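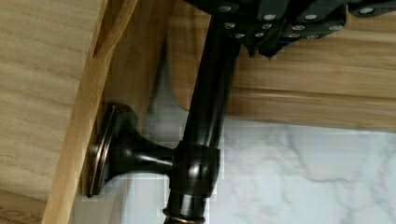
4.2 Rules for Work Near Fixed Household Parts

Most written guidance on home robots deals with contact between the arm and a person. It says little about contact between the arm and the house. In the Virkport trials we needed rules for rods, brackets, rails and hooks, and we took the draft by El Ouafi as a starting point. The rules below applied to all 43 sessions.

A fixed part is treated as load-limited unless its mounting has been checked by hand on the same day. The operator checks the base plate and the collar and writes the result on the session sheet. A rod that turns or slides in its collar may still be used, but the sheet must say so.

Force along a rod is capped at 11 N. Force across a rod is capped at the same value, and the arm must stop and open the gripper if the cap is passed. We did not allow a retry without the operator's approval – a second pull on a loosened bracket was the most common cause of damage in the earlier Arnura sessions.

The wrist camera must keep the nearest bracket in view during the final approach. Figure 2 shows such a view, with a dark, glossy rod held by a bracket on pale wood and a gathered curtain hanging at the top. The strong highlights on the metal are a known problem for depth estimates, so distance to a shiny part may not be taken from a single reading. Our software used the median of several readings and rejected the set if the spread was too wide.

Fabric needs its own rule. Folds can hide the end of a rod or a second bracket, and the planner has to mark the covered space as occupied until it has been seen from another angle. This added time to the task. In the slowest session the extra views took more than 60 seconds, and we kept the rule anyway.

Exceptions were recorded in the Giltov log and are discussed in Section 5.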